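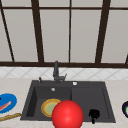
골프를 쳐본 적이 없어도 지원할 수 있나요?

지원 가능합니다. 다만 스코어 기록이랑 포어캐디는 기본 규칙을 아셔야 해서, 처음이신 분은 갤러리 안내나 연습장 쪽으로 넣어주세요.

Gridari 아마추어 오픈 현장 운영요원 모집

급하게 올립니다. 7월 대회 현장 인력 총 60명. 대회장은 Hustcombe 골프클럽 Vermeulen 코스, 운영은 저희 Zundora가 맡습니다. 작년에 같이 하셨던 분들도 새로 접수하셔야 해요. 명단 자동으로 안 넘어갑니다. 작년 연락처로 문자 보냈는데 번호 바뀌신 분이 꽤 있는 것 같아서 여기에도 올려둡니다.

대회 개요

이틀 동안 2라운드 스트로크 플레이. 컷 없음. 첫째 날 끝나고 성적순으로 조 다시 짭니다. 참가 선수는 전원 아마추어이고 주니어 부문이 같이 돌아갑니다. 주니어 조는 보호자분들이 따라 걷는 경우가 많아서 갤러리 안내 인원을 작년보다 더 뽑습니다.
근무는 대회 이틀 + 사전교육 한 번. 사전교육은 대회 주 목요일 오후 두 시. 빠지면 배치 못 해드려요. 이건 사정 봐드리기가 어렵습니다.

모집 분야

1) 스코어 기록
조별로 한 명씩 붙어서 열여덟 홀 다 걷습니다. 홀마다 타수 적고 전송. 단말기는 저희가 드려요. 종이 카드도 같이 씁니다, 단말기만 믿지 마시고요. 선수 카드와 기록이 다르면 혼자 고치지 말고 스코어 접수처로 그대로 가져오시면 됩니다. 벌타, 언플레이어블, 잠정구 이런 말을 알아들으셔야 합니다. 핸디캡은 상관없음.

2) 포어캐디
티샷 낙하지점에서 공 위치 확인하고 깃발로 신호. 후반에 도그레그가 심한 홀이 있고 오른쪽 러프가 길어서 공이 정말 안 보입니다. 시력 좋으신 분 (안경, 렌즈 당연히 괜찮아요). 한 자리에 오래 서 있는 일이라 걷는 것보다 이게 더 힘들다는 분들도 계셨습니다. 공은 절대 건드리지 마세요. 찾았으면 옆에 작은 깃발만 꽂고 물러나기.

3) 갤러리 안내
티잉 구역이랑 그린 주변 정숙 안내, 로프 관리, 이동 동선 통제. "조용히" 팻말 드는 그 일 맞습니다. 처음 하시는 분들이 제일 많이 지원하는 분야. 말투 중요합니다. 선수 가족분들이 많으니 큰 소리로 제지하지 마시고 가까이 가서 말씀해주세요.

4) 연습장 및 퍼팅 연습그린
타석 배정, 연습공 채우기, 수거. 수거차는 골프장 직원만 운전합니다. 새벽 출근. 첫 조 나가기 전에 연습장부터 여니까 제일 일찍 오시고 제일 일찍 가십니다. 오후에 다른 일 있으신 분께 추천.

5) 스타트 하우스 보조
조편성표 배부, 선수 호출, 카드 나눠드리기, 늦는 선수 체크. 전화 많이 옵니다. 목소리 또렷하신 분. 무전 써보신 분이면 더 좋고요.

6) 코스 정비 보조
벙커 고르기, 디보트 모래 채우기, 티마커 옮기기 따라다니기. 골프장 코스팀 지시를 받습니다. 홀컵 위치는 코스팀이 직접 하니까 손대지 않으셔도 돼요. 새벽 이슬 때문에 신발 다 젖습니다. 여벌 양말 필수.

7) 셔틀 승하차 안내
주차장과 클럽하우스 사이. 운전 업무 아님. 캐디백 내리고 올리는 걸 거들어야 해서 허리 안 좋으신 분은 다른 분야로 지원해주세요.

분야는 1지망, 2지망까지 적어주세요. 안 적으시면 저희가 임의로 배치합니다. 친구랑 같이 지원하시는 경우 신청서에 서로 이름 적어주시면 휴게시간은 맞춰드려요. 같은 홀 배치는 약속 못 드립니다.

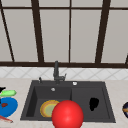 진회색 두 칸 싱크대, 왼쪽 칸에 둥근 접시

지원 자격

만 열여덟 살 이상. 미성년자는 보호자 동의서가 있어도 이번에는 안 됩니다.
이틀 모두 근무 가능하신 분. 하루만 가능하신 분은 대기 명단으로 받아요.
야외에서 오래 서 있거나 걸어도 괜찮으신 분.
대회 참가 선수의 가족, 코치, 같은 클럽 소속이면 신청서에 꼭 적어주세요. 지원이 막히는 건 아니고 해당 선수 조에는 안 붙이려고 여쭤보는 겁니다. 스코어 기록은 특히요.
한국어로 무전 가능하신 분. 영어 되시면 우대. 외국 국적 선수도 몇 분 접수하셨습니다.

우대

골프 대회 운영 경험, 캐디 경험, 골프부 출신, 응급처치 교육 수료하신 분. 경험 없다고 떨어뜨리지는 않아요. 작년에 처음 오신 분이 올해는 조장 하십니다.

근무 시간

오전조: 새벽 다섯 시 집합, 오후 한 시 종료
오후조: 오전 열한 시 집합, 마지막 조 홀아웃하고 카드 제출될 때까지
스코어 기록은 오전 오후 구분 없이 담당 조 티오프 시각에 맞춰 집합. 한 시간 전까지 와주시면 됩니다.

오후조 끝나는 시각은 정확히 말씀 못 드려요. 경기 진행이 밀리면 그만큼 밀립니다. 초과분은 따로 계산해서 드립니다. 낙뢰로 중단되면 대기 시간도 근무로 쳐요. 이거 매년 물어보셔서 미리 적습니다.

급여와 제공 사항

급여는 분야별로 다르고 합격 문자에 금액이 적혀 나갑니다. 금액 보시고 거절하셔도 아무 불이익 없습니다. 근로계약서는 사전교육 날 작성. 신분증이랑 통장사본 챙겨오세요. 본인 명의 통장만 됩니다. 부모님 통장 안 돼요.
입금은 대회 종료 후 다음 급여일. 현금 지급 안 함.
식사 제공. 오전조는 아침과 점심, 오후조는 점심과 저녁. 채식이나 알레르기 있으시면 신청서에 적어주세요. 현장에서 말씀하시면 바꿔드리기가 힘듭니다.
모자, 조끼 대여. 끝나고 반납. 모자는 가져가셔도 됩니다.
생수랑 얼음은 그늘집마다 있고 선크림은 운영 텐트에 둡니다.
상해보험은 저희가 가입합니다. 주민번호 필요한데 이건 계약서 쓸 때 받아요. 신청서에는 적지 마세요. 제발요. 벌써 몇 분 적어서 보내셨는데 그 부분 지우고 보관했습니다.

복장

깃 있는 티셔츠, 긴 바지 또는 무릎까지 오는 반바지. 청바지 안 됩니다. 골프장 규정.
신발은 운동화나 스파이크리스 골프화. 쇠징 골프화, 슬리퍼, 구두 불가.
우산 말고 우비. 로프 옆에서 우산 펴면 선수들 시야에 걸립니다.
향 강한 벌레 기피제는 괜찮은데 그린 위에서는 뿌리지 마세요. 잔디 탑니다.

오시는 길

대중교통은 57번 버스, Hustcombe 골프클럽 입구 하차. 정류장에서 정문까지 오르막입니다. 새벽조는 첫차로도 집합 시간에 못 맞추니까 셔틀 신청하세요. 신청서에 칸 있어요.
자차는 직원 주차장 이용. 고객 주차장에 대시면 차 빼달라고 전화갑니다. 대회 당일 정문은 선수 차량이 먼저라 직원분들은 후문으로 들어오세요. 내비에 골프장 이름만 치면 정문으로 안내하니 주의. 후문 위치는 합격 문자에 링크로 보내드릴게요.

지원 방법

Zundora 홈페이지 채용 메뉴에서 신청서 작성. 공고번호 818 넣으시면 바로 뜹니다. 번호 안 넣으면 다른 대회 공고가 같이 나와서 헷갈려요. 작년 대회 공고가 아직 안 내려가 있는데 그쪽으로 접수하시면 저희한테 안 옵니다.
신청서에 들어갈 내용: 이름, 연락처, 희망 분야, 골프 경험 (없으면 없음), 오전/오후 희망, 셔틀 이용 여부, 옷 사이즈, 식사 관련 요청.
자기소개서는 안 받습니다. 사진도 필요없어요.
이메일 접수는 받긴 하는데 답이 늦습니다. 가능하면 홈페이지로.

선발 절차

접수 순서대로 보고 연락드립니다. 마감일을 따로 안 두고 분야별로 다 차면 그 분야부터 닫아요. 코스 정비랑 연습장은 아직 자리 많고 스타트 하우스는 거의 찼습니다.
스코어 기록이랑 포어캐디는 짧은 전화 면접 있음. 규칙 몇 가지 여쭤봅니다. 예를 들면 카트도로 위에 공이 멈췄을 때 구제 어떻게 받는지, 잠정구 친다는 말을 안 하고 다시 치면 어떻게 되는지 그런 정도. 외워서 줄줄 말하실 필요는 없고 상황을 이해하시면 됩니다. 현장 판정은 경기위원이 하시니까 여러분이 판정하실 일은 없어요. 선수가 물어봐도 답하지 마시고 무전으로 위원을 불러주세요.
나머지 분야는 면접 없이 서류로만.

합격하면 문자 갑니다. 문자 받고 이틀 안에 회신 없으면 다음 분께 넘어갑니다. 스팸함도 좀 봐주세요. 링크가 들어있어서 차단되는 경우가 있더라구요.

사전교육 내용

코스 한 바퀴 (카트로 돕니다), 무전 쓰는 법, 분야별 교육, 낙뢰 대피 요령, 조끼 배부. 분야에 따라 끝나는 시각이 달라요. 스코어 쪽이 제일 늦게 끝납니다, 단말기 연습을 해야 해서. 교육 시간도 급여 나갑니다.
그날 코스 일부는 일반 손님이 치고 계세요. 걸어서 돌아다니지 마시고 인솔자 따라 이동.

근무 중 주의사항

휴대폰 무음. 진동도 티잉 구역 근처에서는 꺼주세요.
선수 사진 촬영, SNS 업로드 금지. 주니어 선수들 때문에 더 엄격하게 봅니다.
선수에게 남은 거리, 클럽 선택, 퍼팅 라인 관련해서 말 걸지 않기. 선수한테 문제가 될 수 있어요.
로스트볼 줍지 마세요. 골프장 재산입니다.
흡연은 지정 장소에서만.
음주 상태로 오시면 바로 귀가 조치.

자주 오는 문의

우천시? 비 온다고 취소 안 합니다. 폭우나 낙뢰로 그날 경기가 통째로 취소되면 집합하신 분께는 규정대로 지급하고, 예비일은 없습니다. 1라운드 성적으로 끝낼 수도 있어요.

끝나고 골프 칠 수 있나요? 대회 기간에는 안 됩니다. 운영요원 라운드 할인은 골프장과 얘기 중인데 아직 정해진 게 없어서 기대는 하지 말아주세요.

숙소는요? 제공 안 합니다. 멀리서 오시는 분은 근처에서 알아보셔야 하는데 주말 방이 빨리 나가요.

경력증명서? 발급해드립니다. 끝나고 홈페이지에서 신청하시면 되고 이틀 다 근무하신 분만.

분야 바꾸고 싶은데요? 사전교육 전까지는 말씀해주세요. 그 뒤로는 조 배정이 끝나서 어렵습니다.

골프채 가져가도 되나요? 보관할 데가 없습니다. 두고 오세요.

연락처

문의는 홈페이지 채용 게시판에 남겨주세요. 공고번호 꼭 같이. 전화는 평일 오전 열 시부터 오후 다섯 시까지, 점심시간에는 안 받습니다. 골프장 프런트로 전화하지 말아주세요. 거기서는 저희 채용 내용 모르십니다. 부탁드릴게요.

Zundora 대회운영팀

추가) 셔틀 신청 칸이 휴대폰에서 안 보인다는 문의가 왔는데 화면 가로로 돌리시면 나옵니다. 수정 요청 해놨습니다.
추가) 갤러리 안내 오후조 마감됬습니다. 오전조는 계속 받아요.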